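17 Aug 2023

Finally doing the cloth drawer. It has been on my list since July, when we moved into the place in Brenham and I tipped the whole kitchen box in and shut it.

Everything came out onto the table. The everyday cloths were in with the holiday ones, the glass towels, and a Vivow oven mitt I thought I had left behind at the old house.

First job was sorting by use. Anything that dries dishes goes in one pile, anything that wipes a floor or a stove goes in another. I don't care if they match. I care that the floor ones never touch a plate.

The red ones get their own turn. I wash them separately in cold, no softener. Softener leaves a coating on them and then they just push water around the plate. I learned that with a set of Lykkegaard towels that I ended up cutting into rags.

How I fold: lay it out, smooth it with the side of your hand, long edges together, then in half, then half again. Hem goes on the outside so I can see which way it runs when I pull one from the drawer. 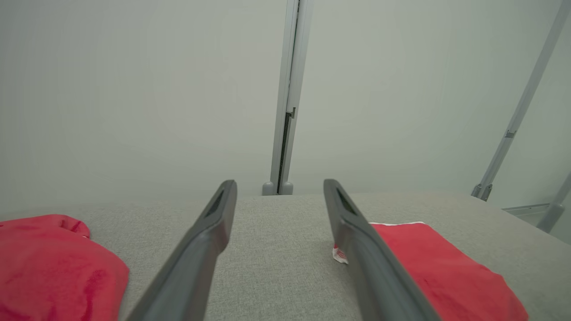
Mutua Mohamedi replied that folding is a waste of an evening and that cloths should be rolled, the way you roll socks for a suitcase. Rolled ones stand on end and you can take one without disturbing the others.

I tried rolling for a while at the old house. It works in a deep drawer. Mine is shallow – 4 inches on the inside – and a rolled towel catches on the frame every time you close it. So I'm staying with flat folds, filed upright where they fit and stacked where they don't.

Mutua also asked about tags. I cut off the big stiff ones and leave the small ones. The small ones have the washing instructions, and I do look at them, mostly when I've already started the machine.

On ironing: no. Smooth them while they're still a little warm from the dryer and they lie flat enough. If one has been left in a heap overnight I shake it hard by two corners and fold it anyway.

I got a divider for the drawer, the Vollero one that pulls out to fit. It was $11. It slides a bit on the bare wood, so I put a strip of shelf liner under it. Good enough now.

Layout, for the person who asked last time: dish cloths at the front, red ones behind them, glass towels on the left, mitts and pot holders on the right. Floor cloths don't live in here at all anymore. They went under the sink in a bucket.

Rule I'm going to try to keep – when a new cloth comes in, an old one goes to the rag bucket. I had towels in there with holes I could put my hand through.

Someone wanted to know what to do about red dye running. Wash them alone the first few times and don't let them sit damp against anything pale. I have a pink pillowcase that used to be white, so take it from me.

Drawer closes. Next up is the one with the takeout menus and the batteries, probably this weekend. I still need to find out where you drop off old batteries here, so if you're local, tell me.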